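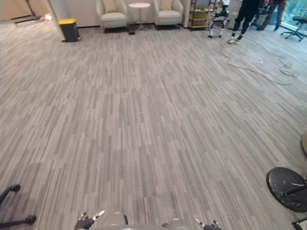 We use cookies to remember your preferences. Accept | Manage settings

Evaluating the Patby remote operation kit: speaker notes
Posted by Farkent Engineering
14 shares | 3 comments

Slide 1 – Title
Wait for the room to settle. State the scope: the Patby kit from Wenix, tested under our internal project Priedītis. Wenix lent us the kit for the trial and saw these slides before today. They asked for one correction, a connector name, and it has been made.
The talk covers cameras, control delay, setup and support. It does not cover the robot under the kit. Questions on motors and batteries can wait for the break.

Slide 2 – What is in the kit
Read the list quickly, it is in the handout. One head camera, two wrist cameras, mounting brackets, a sync box, the operator station and the recording software. The software license is per station. Arms and hands are supplied by the customer.
Point out that the sync box has no battery. If it loses power, the cameras restart on their own clocks and the session has to be opened again. We lost most of a morning to this in May before we read the right page of the manual.

Slide 3 – What we asked
Can an operator who has never seen the kit record usable episodes on the first day?
Do the three camera streams stay lined up over a long session?
How much of the work area does each camera cover without adjustment?
What breaks, and can we fix it without sending it back?

Slide 4 – Method
We recorded 488 episodes. An episode is one attempt at one task, started and stopped by the operator with the foot switch. Tasks were reach, pick, place and hand over, all at floor level or low table height. Failed attempts were kept and marked.
Sessions were capped at eight episodes before a break. Operators got tired sooner than expected and the late episodes were slower. If asked: the cap was ours, Wenix does not give one.
We worked on carpet tile for the floor tasks. Mention it now, it comes back on slide 7.

Slide 5 – Control delay
Delay from hand controller to first arm motion was roughly 80 milliseconds on a wired network. Operators did not complain at that level. On office wireless it varied enough that we stopped and ran a cable. Recommendation: treat wireless as a demo mode.
Measurement was by high-speed video of the controller and the arm together. The software also reports a delay figure, but it leaves out the display, so it reads low. Do not compare the two.

Slide 6 – Head camera
The wide lens is good for moving around a room. Both grippers stay in view at rest, low in the picture, and there is plenty of floor ahead of them. Chair bases and cables can be seen early enough to avoid.
Weak point: the downward tilt. At the default angle the top of the picture stops short of standing height at the far side of a room. Operators could see legs and feet there and had to tilt up to see more. The tilt bracket has fixed steps. We would have liked a step between the first and the second.
Window light was handled well. Auto exposure can be locked from the menu, two levels down. Lock it before recording, otherwise brightness shifts when the head turns.

Slide 7 – Wrist camera
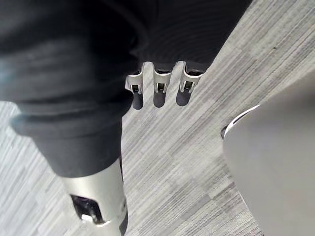 Wrist camera view: sleeve cuff and three fingers, fingertips above the carpet tile.

Let the audience look at this one before talking.
The fingertips are clear of the floor. The shadows help the operator judge height, and several operators said they used them more than the depth overlay. Under flat light with weak shadows they went back to the overlay.
Now the sleeve. A loose fabric sleeve takes up a large part of this view, upper left. That area carries no task information. Wenix sells a tighter cuff as an option. We have tried it once, for fit only, so there is no data on it here.
Carpet: fine stripes are hard on the video encoder. File sizes for floor tasks were well above those for table tasks at the same setting. Budget storage for the worst surface in the building. Tile joins caused no trouble for the operators.

Slide 8 – Faults
One wrist camera cable failed at the strain relief. The spare fitted without tools.
Foot switch sometimes registered twice. Fixed by a firmware update during the trial.
The recording software closed without warning when the disk was full. Still open. Wenix has confirmed it and has given no date.
No lost sync during a session, apart from the power case on slide 2.

Slide 9 – Cost
Our quote listed the support plan at 2,000 per year, per station. This includes replacement cables and phone help in working hours. Cameras are covered by the ordinary warranty either way. For a single station we would skip the plan in the first year and buy two spare cables. For several stations it is worth asking for a group rate.

Slide 10 – Recommendation
Farkent will keep one kit for training and floor tasks. We will not order more until the disk fault is closed and the tighter cuff has been through the same task set.
Leave this slide up for questions. If someone asks for the raw recordings, the answer is that summary tables are available on request and the video stays in house.

Get new talks and notes by email. Enter your address to subscribe.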